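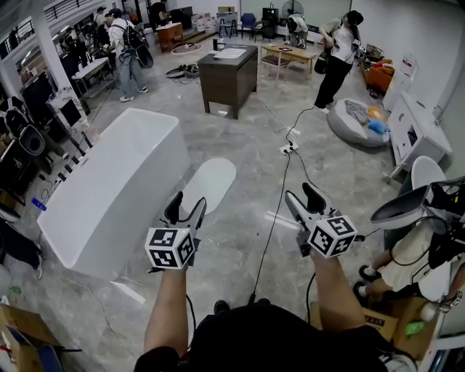 28 March 2018. Drimbridge, bathroom and bedroom chores

Spent the morning on the question Derek Ashworth put to us last week, which was whether we could tell Zasteck yes or no on bathroom cleaning by May. My answer is still no for cleaning and a cautious yes for tidying. The two get lumped together in every meeting and they are different jobs. Tidying is pick up, carry, put down. Cleaning needs steady pressure along a surface you can't see all of, and the gripper has no good sense of how hard it is pressing. Both arms carry the white marker cubes on the front, and those give us position well enough, but position is all they give. Going along the rim of the tub or round the bowl of the toilet, a few millimetres out means you are either wiping air or shoving the thing across the concrete. The cables are the other nuisance. They run over the floor back to the power strip and I plan my reaches round them without meaning to, so the recordings have my habits in them as well as the task.

Count so far: 1,583 recordings on disk, of which 1,165 pass the checks. Most of the rejects are tracking loss when one cube hides the other. Two-handed jobs suffer worst, as you'd expect. I had a go at changing the order (left hand settles first, right hand comes in after) and it seemed to help, though I did it for half an hour and wouldn't swear to it. Kátia Evangelista wants the rejects kept. Fine by me, but they need to go in their own folder, not mixed in with a suffix on the end.

Replay on the Osus arm, after lunch:

Bottle from floor to shelf. Good. Slow, but I would let it do this unattended.

Cloth along the tub edge, straight section. Completed, missed a strip at the near end. Second try dropped the cloth. Third try the same as the first.

Cloth round the corner of the tub. Stopped it by hand. The wrist ran out of turn and it started pushing inwards.

Toilet lid down. Works if the lid starts fully upright. If it is leaning at all the finger slides off the side.

Toilet brush. Not tried. The handle is too thin for the fingers as they are and we're waiting on the narrower tips from Achari.

Soft toys into a box. Very good. It doesn't care which toy or which way up, and a bad grasp costs nothing. If somebody wants a demo, do this one.

Folding. Left alone. The last policy made a sort of parcel and I don't see what has changed since then.

On speed: Derek asked for a comparison with a person. I timed myself on the whole bathroom tidy, no cleaning, bare hands, and it took under two minutes. Wearing the grippers it took 26 minutes with resets. The arm can't be compared yet as it needs someone to start each step. I'd rather we didn't put a figure for it in the Zasteck report at all – they will take whatever number is there and divide by it.

What I think we can say to them is that picking up loose things from floors and low surfaces is close, in a room the system has seen before. Anything with a hinge is hit and miss. Wiping flat surfaces is possible if a person checks afterwards, and at that point the person may as well have wiped. Wiping curved surfaces is a research problem and should be called one. The shop-floor version is easier (same parts, same bins, same height every time) and I'd still push them towards that first.

To do:

Move the power strip nearer the wall and tape the leads down.

Ask Achari when the tips are coming. Also whether they can do a softer pad.

Another 500 recordings of floor pick-up, different people please. Too many of these are me and I bend the same way every time.

Foam behind the fingers as a cheap force limit. Kátia has offcuts in her drawer.

Recalibrate the right-hand cube before anyone records. It read high twice this afternoon and I haven't found out why.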